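Notebook, bench 2, Lismont workshop
17/03/2025
Processor seating, demonstration gathering

Carrying on from the last entry. The connector work is parked until the replacement cables arrive, so the bench is set up for CPU placement and will stay that way for a while. Please don't shift the fixture or the tower without writing it in here.

Where we are

The Drimel set stands at 1630 accepted episodes across all tasks. The target for the first training run is 3000. Most of what we have is memory modules and drive carriers, which are forgiving jobs. Processor placement is thin and is the one the Nanada people keep asking for, so it gets the bench time.

An episode for this task runs from the home pose to the arm clear of the case again. The chip is picked from the tray, carried over, lowered into the open socket and released. Closing the bracket is a separate task with its own label. I tried recording both together in December and the episodes were too long to be useful. Operators got tired near the end and you could see it in the force traces, lots of small corrections that had nothing to do with the job.

Morning

Started with the camera check. The fixed view had drifted a little compared with the reference still, enough to see when I flicked between them. Loosened the clamp, brought it back, tightened it properly this time. Re-ran the calibration and saved it under a new name. Anything recorded before that on the old mount should keep the old file. I have not gone back and changed those and nobody else should either.

Zeroed the force reading with the gripper empty, then again with a dead chip held. The offset was the same both ways once the arm had been running for 15 minutes. Cold, it wandered. From now on warm up first, zero second. I've moved that line up in the checklist taped inside the cupboard door.

The fingertips are the narrow pair. The wide ones hold the chip more firmly but they foul the bracket on the way down unless you come in dead square, and a demonstrator who is worried about the bracket moves like someone who is worried about the bracket. I would sooner have a slightly weaker grip and natural motion.

Collecting

Short practice block first, not recorded. Then recorded blocks with a break between. Things I noticed, in the order I wrote them on the scrap pad:

The approach matters more than the drop. If the wrist is turned to the final angle early, up high, the rest goes smoothly. If it is left until just above the socket there is a lot of hunting about. Both kinds end with the chip in place so both pass the outcome check, but I don't want the policy learning to hunt. Tagged the hunting ones "late rotate" so we can train with and without.

Releases. Some operators open the gripper before the chip is properly down and let it fall the last bit. It mostly lands right. I've been marking these as fail even when it lands right. Jankauskaitė's labelling sheet says the same under "dropped placement", so this is consistent with the earlier data and not just me being fussy.

Picks from the tray were good. The new print of the fixture is a better fit than the old one and the chip no longer tips when a finger touches one side first. The old print is in the scrap bin, please leave it there.

Cables. We talked about tying everything in the case out of the way and decided against it. The customer machines in the Drimel trial come in with the wiring however the last person left it, and a clean case would give us clean data for a job that doesn't exist. What I do instead is move a loom or two between blocks by hand and note the change in the block header. Keep clear of the socket itself. A wire lying over the socket is a different problem and belongs in the "obstructed" set.

Lighting was left on the overheads only. The metal top of the chip throws a highlight into the wrist view at some angles and I want that in the data. The blinds went down after lunch when the sun came round, and that is in the header as well.

Rejected episodes

Kept, as usual, in their own folder with a reason. The reasons today were early release, chip rotated a quarter turn, operator bumped the pedal, and a dropped connection to the wrist sensor. For the dropped connection I reseated the plug at the sensor end and put a bit more slack in the lead. It behaved for the rest of the session. If it comes back, swap the lead before touching anything else.

The quarter-turn ones are worth a look by whoever writes the outcome check. From the fixed view a wrongly turned chip and a correct one are close to identical. At the moment we rely on the operator owning up. A close crop from the wrist view after release would probably catch it, provided the arm pauses long enough. I've asked operators to hold still for a moment before retracting, starting with the last block.

Bench state

Tower on its side with the panel off, power supply towards the top left, bracket standing open, chip in its recess in the grey tray to the left of the case. Start each block from this. 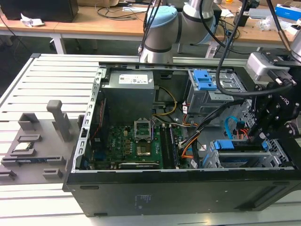
To do

Print a second fixture tray, same file, same colour, so the views match.

Write up the warm-up and zero order for the shared procedure and take the taped sheet down once it's in.

Check whether the hold before retracting has made the last block noticeably longer. If so, trim it in post and leave the operators alone.

Ask Nanada which socket types they want next. The second board is still in its bag on the shelf and could go in as soon as they answer.

Replay a handful of the "late rotate" episodes at half speed and decide if the tag needs splitting. I suspect some of them are a poor starting grip and the rotation is just where it shows up.

Back up to the other drive before the next session. Today's blocks are only on the bench machine.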